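Bellby Optics Newsletter: Stray light check moves to the start of the project

From 9 December 2022, our group will run the first stray light analysis before the lens housing is drawn, and no longer after the first prototype. Matúš Říha proposed this change in November, when the Kuruc lens for a tunnel camera came back with a ghost image near the centre of the sensor. The reflection was between the filter and the last lens surface. We had traced 393 ray paths in the final model, and 11 of them were above the limit, but by then the barrel was already machined.

The new check is simple. Sheyla Tello has prepared a template with the usual coatings and two grades of black paint, and it takes one afternoon to fill in. Please use measured scatter values where we have them — the catalogue values are often too kind. Kvido Kubíček keeps the measured files in the shared folder and will add the anodized samples next week.

If your project is already past the housing stage, speak with Joar Sandberg before you order any baffles. 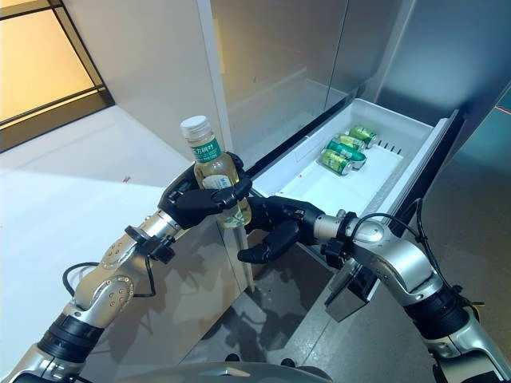

Does the check also apply to lenses which we buy ready-made? Only when we add our own filter or window in front of the sensor; in that case, use the short version of the template.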